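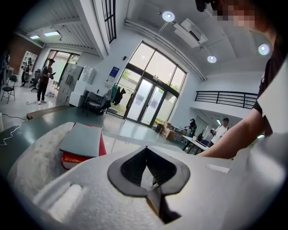 Setting up the Kostport handheld gripper kit takes less time than people expect, and most of the trouble comes from skipping the pad check. These steps cover a first book-stacking session with the two-gripper version, from unpacking to saving the first batch. They apply to the kit as shipped from November on. Start with the pad. On this gripper it is black rubber with a V-shaped notch and thick rounded edges, and it sits in the white foam body. Press along the rim with your thumb. If an edge lifts, seat it again before you go any further.

What you need

The kit, with both grippers and their cables
The Ilska recorder app, already signed in
A table you can reach across from one side
Two hardcover books of different thickness
A tray and a clear container with a lid, for later tasks

Step 1. Set the table

Clear it down to the things you plan to handle. Put the thicker book on the bottom and the thinner one on top. Leave a hand's width between the books and anything else, so the fingers can open fully.

Run the cables away from where you will stand. Tape them down if people will be walking past.

Step 2. Fit the marker cubes

Each gripper takes one cube, with the patterned faces outward. Push it down until it stops moving. Do not swap left and right after calibration. If you do, run the calibration again from the beginning.

Wipe the faces with a dry cloth. Fingerprints on the black squares are a common cause of dropped tracking.

Step 3. Calibrate

Open Ilska, pick "New station" and hold both grippers over the table with the fingers pointing at the work. Keep still for 30 seconds. The app shows a score when it finishes. We accept anything over 900, and our last station came out at 913. A low score usually means a cube is loose or your sleeve is covering one of its faces.

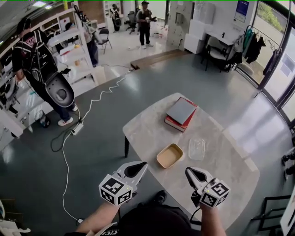
Both grippers pointed at the table, one marker cube on each.

Step 4. Record the stack task

Start the recording, then pick up the top book by its long side. Close the fingers slowly. Lift, pause, set it down beside the other book and open the fingers before you pull back. Then do it in reverse.

Glossy covers slip more than cloth ones. If a book slides, finish the motion and mark the take as "slip" in the app. Those takes are worth keeping.

Step 5. Check and save

Ynyr Powell, who runs the Haddale station, saved 138 takes on his first afternoon and threw out 30 of them, nearly all for a hidden cube. Play back every tenth take while you are still at the table. It is much easier to fix a habit then than after upload.

Press "Save batch" and wait for the green check mark before you unplug anything.

Common problems

The app sees only one gripper: unplug both, plug in the left one first, then the right.
Fingers close unevenly: look for grit under the pad.
Upload stops partway: leave the app open. It picks up from the last finished take.

Spare pads and cubes are sold in pairs through Prydderch. Have the kit version ready when you order. Older pads do not fit the current body.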